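Learning to cook for one

2019-07-13

When I moved to Gutville in March, I did not know how to cook for one person. At home we were always many at the table, and my hands only knew big quantities. The first soup I made here lasted me more than 17 meals, and by the end I could not look at a carrot.

So I began to write down what I eat and what I throw away. It is a little boring, but it helped me. 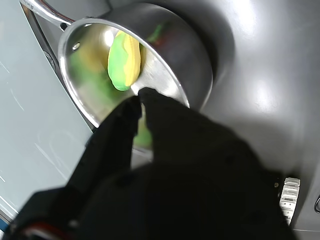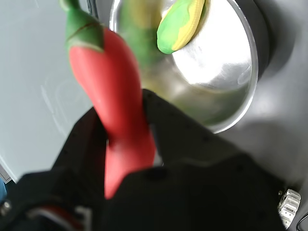
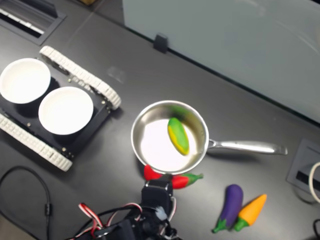
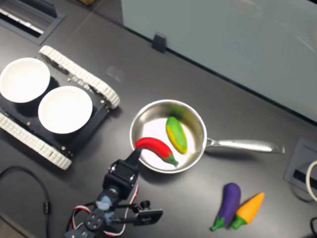

A reader in Kokholm wrote to me after my last post that I worry too much about quantity, and that she cooks a full pot every time and freezes it flat in bags, with the name of the dish written on each one. She asked why I do not do the same. I thought about this for some days. My freezer is one small drawer, and it is already full of bread, but I tried it with lentils and she is right — flat bags take almost no space. I only forgot to write the name, and one evening I ate plum sauce when I wanted beans.

The other thing I changed is the shopping. Before, I went to the big Talleo store one time a week and bought everything in packs, as if my family would come on the next train. Now I go to the small grocery on Chmielewska, where I can buy one onion, or two potatoes, and the price is written by hand. It costs a bit more for each thing. But I pay less at the end of the month, as I do not throw away half a cabbage every week.

Recipes are still a problem. Almost all of them are for four people, and it is not so simple to divide. Rice for one needs more water than a quarter of the water. A quarter of an egg I still do not know how to measure. I make pancake batter with the whole egg and 80 grams of flour, and I eat what comes out.

I have now 21 dishes on my list which work well for one evening. The best is barley with fried onion and a spoon of sour cream. The worst is fish pie, and I will take it off the list soon. If you have a good recipe for one person with cabbage, please write it in the comments. I would like to be friends with cabbage again.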